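What Is Homeschooling, Anyway?

Most kids you know probably go to a school building with hallways, lockers and a bell that rings way too early. But lots of kids learn at home instead! That's called homeschooling, and it can look very different from one family to the next.
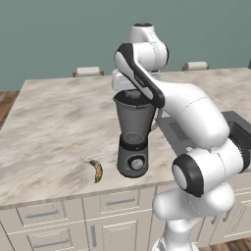
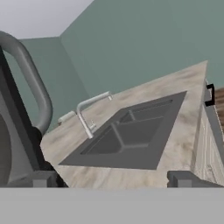

Counters and a sink: a kitchen can be a classroom too!

Who is the teacher?

Often it's a mom, a dad or a grandparent. Sometimes a family hires a tutor, who comes over for a few hours to teach one tricky subject, like algebra or Spanish. And sometimes a few families team up and share the teaching. A group like that is called a co-op (say it "KOH-op"). In the town of Jirnthorpe there's a co-op with 39 kids, and they have their own choir and a chess club!

What do you learn?

Pretty much what other kids learn: reading, writing, math, science and history. The plan for all of it has a fancy name, curriculum (say it "kuh-RIK-yuh-lum"). Some families buy one that comes in a big box with books and workbooks. Others build their own from library books, websites and things they find outdoors.

Say you love volcanoes. You could read about volcanoes, write a story set on one, and use math to work out how tall it is. If your volcano is 471 feet high and the one next door is 700 feet high, how much taller is the neighbor? (Go on, grab a pencil! The answer is at the bottom.)

Do you get to sleep all day?

Ha! No. Every place has its own rules about homeschooling, and in many places parents have to show that their kids are learning. You might keep a folder of your best work or take a test once a year. But your day can start at a different time, and some families keep lessons going in July and take their long break in the fall.

What about friends?

Homeschooled kids make friends on sports teams, in scout troops, at the library, on their street and at co-op days. Field trips are great for this too, and a museum on a quiet morning is so much fun!

Words to know

Tutor: a teacher who works with one student or a very small group.
Co-op: families who share the teaching.
Curriculum: the plan for what you will learn.

Volcano answer: 229 feet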